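Ginbridge Readers Board > Nonfiction > True crime longlist is up!!

marginalia_moth
2 Apr 2025
The Pruvari Prize longlist went up this morning and I am so happy. 19 books, and 13 of them are history! Last year it was mostly memoir and I sulked for weeks. Has anyone started on any yet? I'm on my second one, Bikus, the one about the forged shipping ledgers, and I was up way too late with it. The chapter where the clerk notices the ink is just wonderful.

foxed_pages
Bikus is great fun, but is it true crime? It's an accounting history with one arrest in it. I liked it a lot, I just wouldn't hand it to someone who asked for a murder.

marginalia_moth
Fraud is a crime! And the trial takes up the whole last third – court transcripts, letters from the jail, everything. I'd call that plenty.

quartoandahalf
With moth on this one. My favorite so far is The Bakhtiari Carpet, though. A stolen rug, two dealers who hate each other, and a museum that keeps changing its story. The endnotes are a treat too, so don't skip them (I read them with a second bookmark, like a proper nerd).

foxed_pages
See, I bounced off Bakhtiari. He invents dialogue. Whole conversations in a train car with no source given. If you weren't there and there's no letter, don't put it in quotation marks.

quartoandahalf
There is a source, it's in the note for that chapter! The younger dealer wrote it all down in a diary. I'll grant you the diary was written years later.

foxed_pages
Years later is my whole complaint, haha. But okay, I missed the note. I'll give it another try before the shortlist.

inkwell_ruth
Does anyone know when the shortlist comes out? I'm fourth in line at the library for Bakhtiari and they only have 4 copies.

marginalia_moth
Sometime in May, the page doesn't give a day. Try the large print copy, ruth, the line for those is usually shorter. And please come back and tell us which side you're on about the train car!

inkwell_ruth
Ooh, good tip, just switched. I'll report back.

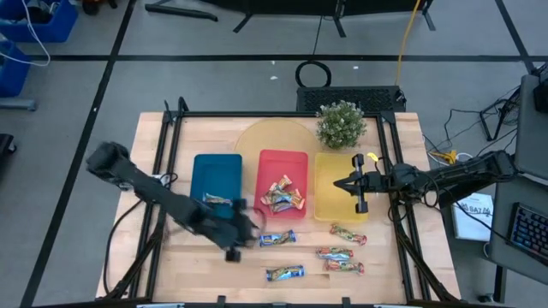
Candy bar, blue tray.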